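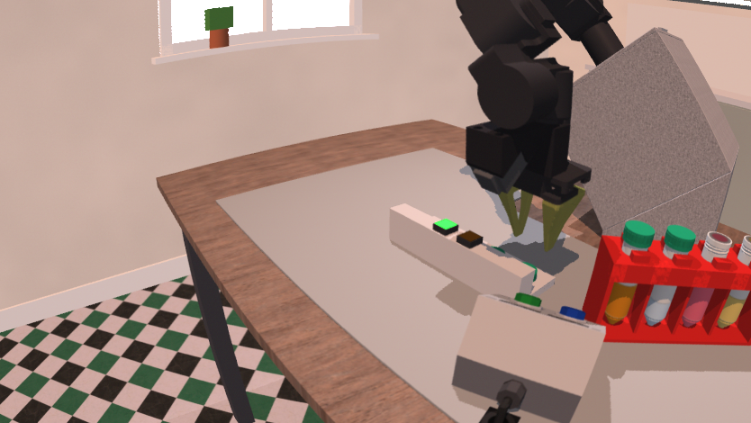

What do I need to run Ornbridge on my own laptop?
A recent browser, a pair of headphones, and enough patience to let the sound files load before you click anything.

Hi, and welcome to the folder for Ornbridge! It's a sound-and-text piece I made with Ea Hedegaard over one very long July in Drurnstead, and it runs for 51 minutes if you leave it alone (less if you keep poking it, which you're welcome to do). Ea wrote the text, I did the sound, and Wing-yan Chiang put together the little browser player that holds it all up. She calls the player Andgate, so when you see that name in the folders, that's all it means.

The piece is about waiting for a ferry. Ea spent most of her childhood doing that, and she wrote 1,002 short lines about it, each one something you might say or think while looking at a timetable. The player picks a line, holds it on screen for a while, and lets the sound underneath drift toward whatever comes next. No two runs come out in the same order. I still find lines I swear I've never seen before, and I recorded half of them! 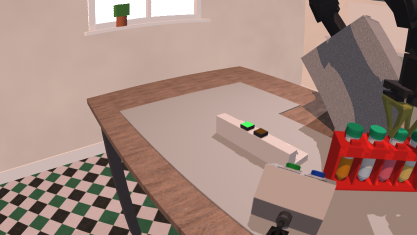 Table, mat and window, computer render.

What's in the folder

The "lines" folder has Ea's text, one line per file. Please don't fix the spelling. A few words are spelled the way her grandmother said them and she wants them left like that.

The "beds" folder has the long background recordings. Harbor noise, mostly, plus an accordion played by Bogdan Szewczyk, who was extremely kind about my asking him to play slower and then slower again. The files are big. If your connection is bad, start with the two marked "short."

The "voices" folder has the spoken lines, up to 2,450 clips once you count the alternate takes. Ingvar Hallgrímsson and Ea read most of them. You'll hear a chair creak now and then, and I've kept it in because I got fond of it.

How to run it

Unzip everything into one folder and open the start page. Wait for the gray dot to turn white, then press the space bar. Press it again to pause. The letter M mutes the voices and leaves the beds running, and I like it that way late at night (Ea disagrees, strongly). If you get text but no sound, click once anywhere on the page, as some browsers won't play audio until you do.
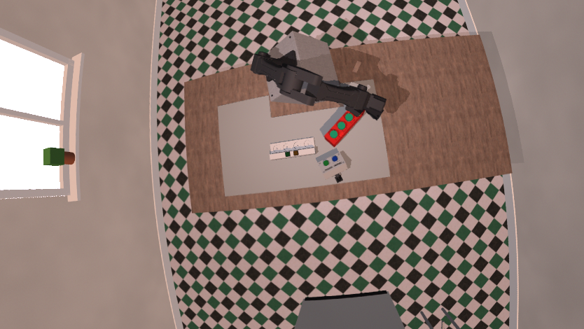 For a gallery setup you'll want two speakers placed far apart and a screen small enough that people have to walk up to it. We showed it that way at Kalinowski, in the back room, with the screen at about the height of a bus stop sign. People leaned on the wall and stayed longer than I'd expected. Ryszard Kubiak ran the cables for that one and his wiring notes are in the "setup" folder, in his own words, including the complaints.

Known problems

The player sometimes repeats a line twice in a row. Wing-yan thinks it's the shuffle, I think it's kind of nice, and so it's still in there. The accordion can click at the loop point on older machines. Phones are hit or miss.

Using it yourself

Show it, teach with it, take the beds apart and make something new. Just credit all of us, and please ask Ea before you reprint the text on its own. If you do put it up somewhere, send me a note and a recording of the room, even a bad one off your phone. I'm collecting those for the next version.

Last updated December 4, 2022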